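Monday, after supper

Veerle has talked me into the sleep thing. Two weeks of no screens after nine, a spoonful of tart cherry syrup, and a notebook by the bed where I am supposed to "park" my worries. The syrup is called Pridedden and costs 40 dollars a bottle, which should worry anyone enough to fill the notebook.

I looked up the study she keeps quoting. It had 504 people in it, and they rated their own sleep, in the morning, from memory. I can't remember what I had for lunch. Also they all knew they were taking the syrup. Ankit says a placebo that works is still working, and I said fine, then let me have one that costs 2 dollars.

Last night, for the record: in bed at ten, awake at three, listened to the refrigerator until it got light. Wrote "refrigerator" in the notebook. Did not feel that it was parked.

Veerle swears she sleeps like a stone now. She also quit her job at Pladen in May and stopped drinking coffee after noon, and when I brought that up she said I was being negative. Maybe so. I'd still like to know which of the three did it before I buy a second bottle.

My grandmother slept five hours a night her whole life and thought people who talked about it were showing off. She had one remedy — get up and do the ironing. I don't iron, but I did get up on Saturday and clear out the spice drawer, and I was asleep again by four. No syrup that night. I haven't told Veerle.

Anyway I said two weeks and I'll do two weeks. Phone goes in the kitchen at nine. Ngaio is supposed to call tonight and she never calls before half past, so that's one rule broken already.

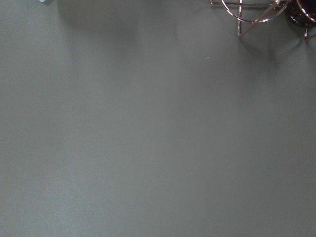

Boonmee says to try magnesium next. Of course he does — he has 300 tablets of it in the cupboard and wants them gone.

Contact | © All entries by the author | Back to top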